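카르니세르 주의회 보도자료

배포일: 2019년 4월 26일
배포: 카르니세르(Carniser) 주의회 사무처 공보실
제목: 농업용수 관리법 초안 공개, 5월 한 달간 지역 의견 청취

카르니세르 주의회는 관개수로의 관리 주체와 물 배분 순서, 이용료 부과 방식을 정한 '농업용수 관리법' 초안을 공개하고 5월 말까지 지역별 의견을 받는다고 밝혔다. 초안은 본문 18개 조와 부칙으로 이루어져 있으며, 주의회 농업용수특별위원회가 마련했다.

특별위원회는 접수된 의견을 검토해 수정안을 만든 뒤 본회의에 상정할 계획이다. 상정 시기는 의견의 양과 내용에 따라 정하며, 이번 회기 안에 표결까지 마치지 못하면 다음 회기로 넘어간다. 초안의 문구는 확정된 것이 아니고, 의견 청취가 끝날 때까지 현행 규정이 그대로 적용된다.

현재 카르니세르의 농업용수는 하나의 법률로 관리되지 않는다. 본류에서 물을 끌어오는 취수 허가는 주정부 수자원국이 맡고, 간선수로는 군 단위 행정기관이 맡으며, 지선수로와 그 아래 도랑은 마을 수리조합이나 토지 소유자가 관행에 따라 관리해 왔다. 수로가 무너지거나 토사가 쌓였을 때 누가 비용을 내야 하는지가 구간마다 다르고, 같은 수로를 쓰는 농가라도 군 경계를 사이에 두고 다른 요금을 내는 경우가 있다.

초안이 적용되는 수로의 총연장은 1000킬로미터다. 트루머(Trummer)강 본류에서 갈라지는 간선수로 전체와, 여기에 연결된 지선수로 가운데 둘 이상의 농가가 함께 쓰는 구간이 포함된다. 한 농가가 자기 땅 안에서만 쓰는 도랑과 빗물을 모아 두는 웅덩이는 적용 대상에서 빠졌다. 지하수는 별도 법률이 있어 이번 초안에서 다루지 않는다.

관리 주체에 관한 조항

초안은 수로를 간선, 지선, 말단으로 나누고 구간마다 관리 책임자를 한 곳씩 지정하도록 했다. 간선수로는 주정부 수자원국이 직접 관리한다. 지선수로는 군이 관리하되, 수리조합이 원하면 협약을 맺고 위탁받을 수 있다. 말단수로는 지금처럼 이용 농가가 관리한다.

군이 지선수로를 수리조합에 위탁할 때는 관리 범위, 연간 정비 계획, 비용 분담 비율을 문서로 남겨야 한다. 협약 기간은 3년이며 갱신할 수 있다. 협약이 끝났는데 갱신이 이루어지지 않으면 관리 책임은 군으로 돌아간다. 특별위원회는 현재 구두 약속만으로 운영되는 구간이 적지 않아, 시행 초기에 협약서를 쓰는 일에 행정 인력이 많이 들어갈 것으로 보고 있다.

간선과 지선이 만나는 수문의 관리 책임은 상류 쪽 관리자에게 둔다. 초안 작성 과정에서 가장 오래 논의된 문구 가운데 하나다. 수문을 여닫는 권한과 수문을 고치는 비용을 따로 떼어 두자는 안도 있었으나, 고장이 났을 때 책임을 가리기 어렵다는 의견이 받아들여져 한쪽으로 모았다. 다만 하류 쪽 이용자는 수문 조작 기록을 언제든지 열람할 수 있고, 관리자는 열람 요청을 거부할 수 없다.

배분 순서에 관한 조항

강의 수위가 기준 아래로 내려가면 수자원국은 제한 급수를 선포할 수 있다. 기준 수위는 법률에 숫자로 적지 않고 하위 규정에 맡겼다. 제한 급수 기간의 배분 순서는 식수로 함께 쓰이는 구간, 가축의 음용수, 식량작물, 과수와 채소, 그 밖의 작물 순이다. 같은 순위 안에서는 면적에 비례해 나눈다.

과수를 식량작물 뒤에 둔 것에 대해서는 초안 공개 전부터 과수 농가의 이의가 있었다. 한해살이 작물은 한 철을 잃지만 나무가 말라 죽으면 여러 해의 수확을 잃는다는 것이다. 특별위원회는 이 점을 고려해, 나무의 생존에 필요한 최소 수량은 식량작물과 같은 순위로 보는 단서를 달았다. 최소 수량은 품종과 수령별로 하위 규정에서 정하며, 이에 관한 자료를 의견 청취 기간에 함께 받는다.

수확을 앞둔 채소밭에 같은 단서를 적용할지는 결론을 내지 않았다. 초안에는 두 가지 문안을 나란히 실었다. 첫 번째 문안은 채소를 단서에서 제외하고, 두 번째 문안은 수확 예정일을 미리 신고한 밭에 한해 한 차례 급수를 보장한다. 의견서에는 어느 문안을 지지하는지 표시하는 칸이 있다.

이용료에 관한 조항

이용료는 면적 기준과 사용량 기준을 함께 쓴다. 기본료는 경작 면적에 따라 매기고, 계량기가 설치된 구간에서는 기준량을 넘긴 물에 대해 추가 요금을 매긴다. 계량기가 없는 구간은 설치될 때까지 기본료만 낸다.

경작 면적이 100헥타르를 넘는 농장은 계량기를 자기 비용으로 설치해야 한다. 그보다 작은 농가의 계량기는 관리 주체가 설치하고 유지한다. 대형 농장이 토지를 나누어 등록하는 방법으로 의무를 피하지 못하도록, 같은 소유자나 같은 법인이 경작하는 토지는 합쳐서 계산한다. 임차지는 실제로 경작하는 사람의 면적에 넣는다.

걷은 이용료는 수로의 정비와 운영에만 쓸 수 있다. 군은 이용료 수입과 지출을 일반 회계와 분리해 해마다 공개해야 하며, 남은 돈은 다음 해 같은 수로의 정비비로 넘긴다. 다른 수로의 정비에 쓰려면 두 수로 이용자의 동의가 모두 필요하다. 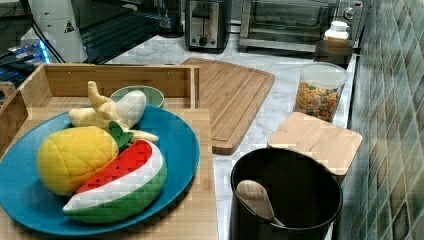
요금을 올리기 전에 새는 물부터 막아야 한다는 지적이 사전 설명회에서 나왔다. 흙수로 구간에서는 취수구에서 받은 물이 밭까지 다 오지 않는데 기본료를 면적대로 내라고 하면 하류 농가가 같은 돈을 내고 물을 덜 받게 된다며, 구간별로 요금을 낮출 근거를 법률 본문에 적어 달라고 요구했다.

특별위원회는 이 요구를 검토해 초안에 감액 조항을 넣었다. 관리 주체가 정비 계획에 적은 보수 공사를 기한 안에 마치지 않으면, 해당 구간 이용자는 공사가 끝날 때까지 기본료의 감액을 신청할 수 있다. 감액 폭은 하위 규정에 맡겼다. 다만 하류라는 위치만으로 요금을 낮추는 방안은 본문에 넣지 않았다. 구간별 누수량을 비교할 자료가 아직 충분하지 않다는 것이 그 이유다. 의견 청취 기간에 누수 측정 자료나 급수 일지를 제출하면 수정안을 만들 때 참고한다.

드레모사노 지역의 경과 규정

부칙에는 드레모사노(Dremosano)군에 대한 경과 규정이 들어 있다. 드레모사노는 트루머강 하류에 있고, 오래된 흙수로의 비중이 높다. 이곳의 수리조합들은 날짜를 정해 돌아가며 물을 대는 순번제를 운영해 왔으며, 순번의 매매와 교환도 관행으로 이루어졌다.

초안은 순번제 자체를 인정한다. 수리조합이 순번표를 군에 제출하면 그 순번은 법률상의 배분 방식으로 효력을 가진다. 순번의 교환은 당사자가 조합에 알리는 것으로 충분하다. 반면 순번을 돈을 받고 넘기는 것은 금지한다. 이미 대가를 치르고 순번을 얻은 농가는 법 시행 후 3년 동안 그 순번을 그대로 쓸 수 있고, 그 뒤에는 조합의 순번표에 따라 다시 배정받는다.

대가를 치른 사실은 계약서나 영수증으로 증명하는 것이 원칙이다. 문서가 없는 경우에는 조합 장부의 기록이나 같은 수로를 쓰는 이용자의 확인서로 대신할 수 있다. 확인서 양식은 의견 청취 자료에 첨부되어 있다. 거짓 확인서를 낸 사람은 과태료 대상이 되며, 확인서를 근거로 인정받은 순번도 취소된다.

대규모 농장에 순번이 몰려 있는 일부 수로에서는 경과 기간이 너무 길다는 의견과 너무 짧다는 의견이 모두 제출되었다. 특별위원회는 이 기간을 초안대로 두고 의견을 더 받기로 했다.

헬라리 기록 사업과의 관계

초안은 수문 조작, 급수 시간, 정비 내역을 한 가지 양식으로 기록하도록 했다. 이 양식은 주정부가 시범 운영 중인 '헬라리(Hellari)' 수로 기록 사업의 양식을 고쳐 쓴 것이다. 헬라리는 수문마다 번호를 붙이고 조작 시각과 조작한 기관을 적어 군별로 모으는 사업으로, 지금은 참여를 원하는 수리조합만 대상으로 한다.

법률이 시행되면 간선과 지선의 관리 주체는 모두 기록 의무를 지게 된다. 말단수로는 의무 대상이 아니다. 종이 장부로 기록해도 되며, 이 경우 군이 매달 사본을 받아 입력한다. 전산 입력을 하지 않았다는 이유로 수리조합에 불이익을 줄 수 없다는 조항도 있다.

기록에는 개별 농가의 수확량이나 판매처를 적지 않는다. 사전 설명회에서 급수 기록이 세금 부과나 대출 심사에 쓰일 수 있다는 우려가 제기되었고, 이에 따라 기록의 사용 목적을 배분과 정비, 분쟁 조정으로 한정하는 문구가 추가되었다. 다른 기관이 자료를 요청할 때는 농가를 알아볼 수 없게 처리한 자료만 제공한다.

분쟁 조정과 벌칙

이용자 사이의 분쟁은 군에 두는 조정 창구에서 먼저 다룬다. 조정을 신청하면 창구는 수문 기록과 순번표를 확인하고 현장을 조사한 뒤 조정안을 낸다. 급수철에 접수된 사건은 다른 사건보다 먼저 처리해야 한다. 조정안을 받아들이지 않는 쪽은 법원에 소송을 낼 수 있으며, 조정 절차를 거쳤다는 이유로 소송에서 불리하게 취급되지 않는다.

허가 없이 수문을 열거나 수로 둑을 끊어 물을 끌어간 사람에게는 과태료를 부과하고 복구 비용을 청구한다. 제한 급수 기간의 위반은 과태료를 더 무겁게 매긴다. 과태료의 구체적인 금액은 수정안에 담을 예정이며, 초안에는 금액란이 비어 있다. 농기계가 지나가다 둑을 훼손한 경우처럼 고의가 없는 때에는 스스로 신고하고 복구하면 과태료를 면제한다.

관리 주체에 대한 벌칙도 있다. 기록을 남기지 않거나 열람을 거부한 관리 주체에는 시정 명령을 내리고, 명령을 따르지 않으면 위탁 협약을 해지할 수 있다. 관리 주체가 군인 경우에는 수자원국이 주의회에 그 사실을 보고한다.

의견 제출 방법

의견은 5월 말까지 서면이나 전자우편, 현장 접수로 낼 수 있다. 서면은 주의회 사무처와 각 군청 농업과에서 받는다. 의견서에는 제출자의 이름이나 단체명, 해당 조항, 의견과 이유를 적는다. 정해진 양식을 쓰지 않아도 접수되지만, 어느 조항에 대한 의견인지는 밝혀야 한다. 여러 사람이 같은 내용으로 의견을 낼 때는 대표 한 명의 이름으로 제출하고 서명부를 붙이면 된다.

공개 청문회는 카르니세르 주의회 본관, 드레모사노 군청, 트루머 취수장 교육관 세 곳에서 5월 중에 열린다. 시간은 각 군청 게시판과 주의회 공고란에 따로 알린다. 발언을 원하는 사람은 당일 입구에서 신청하며, 신청한 순서대로 발언한다. 장소마다 발언 신청은 100명까지 받는다. 신청이 마감된 뒤에 온 사람은 의견서를 현장에서 낼 수 있고, 이 의견서는 발언과 똑같이 기록에 남는다.

급수 순번 때문에 청문회 시간에 밭을 비울 수 없는 농가를 위해 마을별 접수도 한다. 수리조합이 신청하면 사무처 직원이 마을을 찾아가 의견을 받는다. 방문 신청은 군청 농업과를 통해 하며, 같은 수로를 쓰는 조합끼리 묶어서 신청할 수 있다.

접수된 의견은 조항별로 정리해 공개한다. 개인의 연락처와 주소는 공개하지 않는다. 특별위원회는 반영한 의견과 반영하지 않은 의견을 나누어 각각의 이유를 적은 검토서를 수정안과 함께 낼 예정이다. 사전 설명회에서 나온 의견은 이미 접수된 것으로 처리되므로 같은 내용을 다시 낼 필요가 없다.

초안 전문과 조문별 설명서, 의견서 양식, 순번 확인서 양식은 주의회 공고란에서 볼 수 있으며 각 군청과 면사무소에 인쇄본을 비치했다. 적용 대상 수로를 표시한 지도는 용량이 커서 군별로 나누어 올렸다. 지도에 표시된 수로의 이름이나 위치가 실제와 다를 경우 의견서의 비고란에 적어 제출하면 수정안의 부속 지도에 반영한다.

문의: 카르니세르 주의회 사무처 농업용수특별위원회 지원실
취재 문의: 카르니세르 주의회 사무처 공보실

붙임
농업용수 관리법 초안 전문
조문별 설명서
의견서 및 순번 확인서 양식
군별 적용 대상 수로 지도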